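Plisten Handheld Depth Sounder: my notes after a summer on the lake

August 2018

I've been wanting to map the bottom of our lake for years. Properly map it, I mean, with contour lines and everything, the way the big survey ships do it for the sea floor, only from a rowboat and with a thermos. The official chart of Feltness Lake is so old that half the shallows on it have wandered off somewhere else, and the newer one just shows a blue blob with a single number in the middle. So in July I finally bought the Plisten, the little handheld echo sounder with the logging function, and I've been out with it pretty much every calm morning.

First impressions were good! It's light, it floats (tested by accident, first morning, right off the dock), and the screen is readable in full sun as long as you take your polarized glasses off. With them on it goes completely black, which gave me a bad couple of minutes. The strap is too short for anybody wearing a life jacket. I swapped it for a piece of cord and haven't thought about it again.

You hold the end in the water, press the button, and get a depth. Hold the button down and it goes into logging mode, which takes a reading every 2 seconds and saves it along with your position. I rowed back and forth in lines, more or less straight, and by the end of July I had 2331 soundings saved. My lines look like a seismograph during a bad day in the northern basin, because that's where the wind comes in, but the coverage is decent.

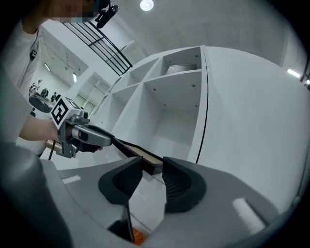 Does it give you real depths over a soft, muddy bottom? Most of the time, but over thick mud it tends to read too deep or jump around, so check a few spots with a weighted line before you trust it.

I did the checking with an old lead line, marked every foot with paint. Over sand and gravel the Plisten and the line agreed so well that I got bored and stopped. In the reedy bay at the south end it was another story - the sounder would say one thing, then something quite different on the next ping, and the lead just sank slowly into the goop so I wasn't sure what to call the bottom anyway. I ended up throwing out most of my readings from that bay and doing it over with the line. Weeds are a nuisance too. In late July they were thick enough that I got a lovely smooth false bottom all the way across the inlet.

The deepest reading I got was 71 feet, in the hole below the cliffs. I went over it from both directions and got the same thing, so I believe it. The old chart has that spot quite a bit shallower and also in the wrong place, closer to the island.

Now for the software, and I'm going to complain. The sounder comes with a desktop program called Holla, and it's slow and fussy. It wants the files in exactly one folder, it forgets your units every time you close it, and the contour tool draws these crazy bull's-eyes around any single bad reading. You can clean those up by hand, one click at a time, and I spent two rainy evenings doing that before I gave up and exported everything as a plain text file. The export works fine, thank goodness. From there any mapping program will take it, and I had nice contours the same night.

I also borrowed an Işık for a weekend to compare. It's a bigger unit that clamps to the side of the boat, so your hands are free for the oars, and that alone made my lines a lot straighter. It handled the mud better too. But it needs its own battery box, it takes forever to set up, and every time I came near the shore I was worried about knocking it off on a rock. For somebody with a motor and a boat that lives in the water I'd probably say get the Işık. For me, carrying everything down a steep path, the Plisten wins.

Battery life on the Plisten: I got 8 hours of logging out of one charge, spread over several mornings. The charging port has a rubber cover that's hard to open with cold fingers, and mine is already a little torn at the hinge.

One thing I'd do differently is write down the water level every time. The lake dropped over July and I only started reading the gauge by the boat ramp partway through, so my early lines don't quite match the later ones where they cross. I've shifted them by eye and it looks all right on the map, but I'll probably row the northern ones again in the fall when the weeds die back.

Would I buy it again? Yes, for a small lake and a patient person. Just budget some time for the software, and bring your own cord.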